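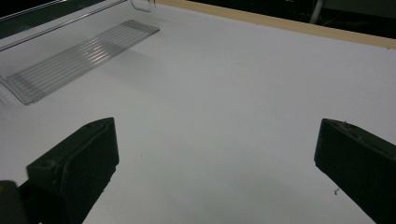 Open jaws over a white work surface, clear ridged tray behind.

Home Guides Grippers Contact
2 min read

Most "best practice" sheets for hand-held grippers say to inspect the jaws regularly. I don't trust that word. Do it like this:

1. Open the jaws fully before each run.
2. Check the tips for dust and scuffs. Wipe off the dust - log the scuffs.
3. Clear any specks from the work surface.
4. Repeat every 200 grasps.

Bianka Gulyás at Drerkton waits until 1,000. I'd want to see her logs first.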